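Does a clear bag really keep things tidy?
Tretari Young Explainers

Grown-ups love to say that a bag will sort out your mess. Tip everything in, close it, done. Before you believe them, it's worth asking what a bag does and what it doesn't do.

A see-through bag is made of plastic film. Film is very thin, so it bends and wrinkles wherever you push it. That is handy for round things like balls, which are awkward to stack. It is less handy if you want the bag to stand up like a box, because thin film has no stiff sides.

Being clear is supposed to be the clever part. You can look for your green ball without emptying the whole lot out. But can you always see what you need?

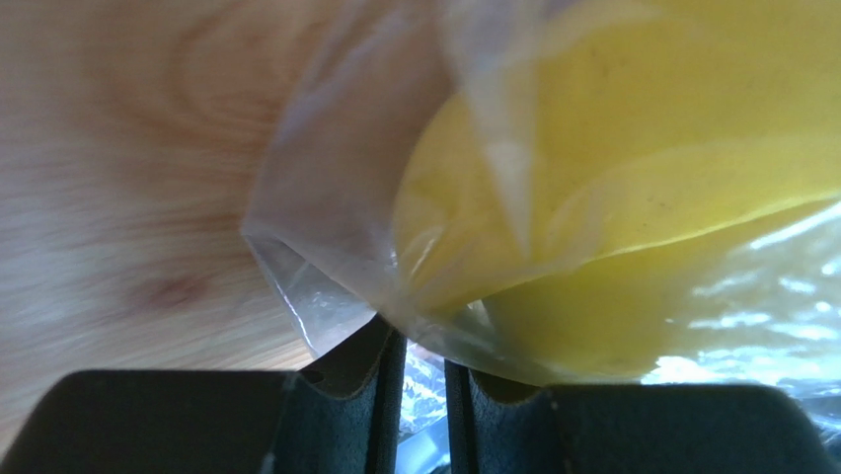
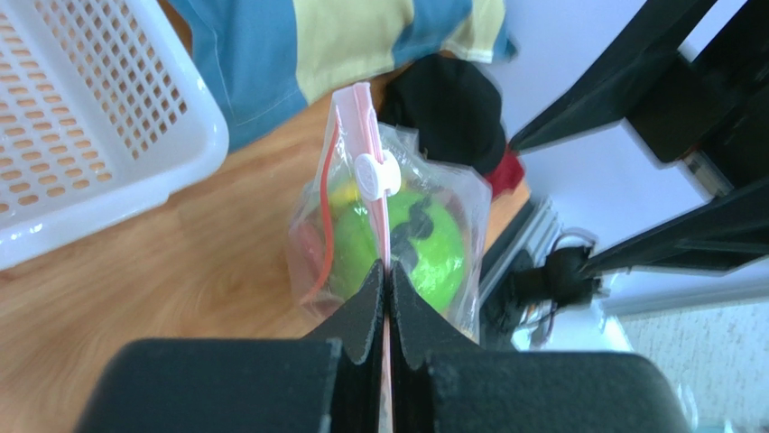
Clear plastic, with wrinkles. 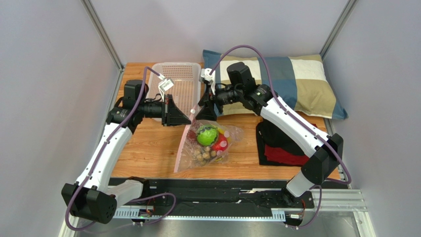
Wrinkles bounce light about, and a shiny fold can hide a small thing behind it. Big things hide little things too. So "clear" doesn't mean you will spot everything.

Then there is the zip. Some bags have a slider, a little tab you pull along to open or shut the strip. People say these bags keep everything in. Well, only if you pull the slider right to the end! A gap is still a gap.

Judit Mészáros, who wrote to us from Fendurcombe, says baskets are better. We aren't sure about that either. A basket with holes lets you peek in, but a walnut is small and some holes are big.

Try it yourself with a grown-up nearby, and keep plastic bags away from faces and from babies. Put 20 small things in a bag and ask a friend to find one without opening it.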